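Open afternoon at Vanholm: bagging snacks with two arms

The Vanholm workshop on Drusden Road opened its doors to visitors in March, and by two in the afternoon there was a line at the station Nikau Pirihi was running. The task was simple to follow. Two robot arms put packets of snacks into a paper shopping bag.

Pirihi has worked at Vanholm for three years. Before that he repaired packing machines at Whitelaw, and he says the old job still shapes how he looks at the new one.

"At Whitelaw everything came down the belt the same way up," he said. "You set the machine once and left it. With these, the packets land however they land. A bag of chips has no fixed shape. You squeeze it and the air goes somewhere else."

He calls the project Zomico, a name he inherited with it. The arms learn from people. An operator guides them through the task, the session is recorded, and the recordings are used to train the software. Zomico had 398 recorded sessions of bagging when the doors opened. Pirihi wanted 445 before starting the next round of training.

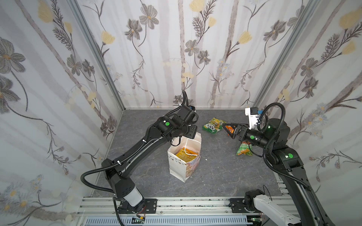 Snack packing at the Zomico station, with one packet in the bag and another in the right gripper.

Most visitors asked about speed. Pirihi told them a person would win easily.

"I can fill that bag while it's still making up its mind about the first packet," he said. "Speed comes later. Right now I want it to stop knocking the bag over."

The bag gives him the most trouble. Paper folds when it is pushed, and a gripper coming in too low can catch the rim. His team went through 200 paper bags over the winter. They tried stiff boxes for a while and got better results, but he went back to paper.

"Stores hand out paper bags," he said. "If it only works with a box, I've made a box robot."

The flowered wallpaper got plenty of comments too. Pirihi said he likes it and left it at that.

A boy near the front wanted to know whether the arms ever burst a packet. They do. Pirihi keeps a tally on a clipboard, and it stood at 49. Cheese puffs are the worst, he said, and the crumbs get into everything.

Asked what he would show visitors next year, he said groceries of different weights, cans at the bottom and bread on top. He has not started on that yet.

The station ran until five.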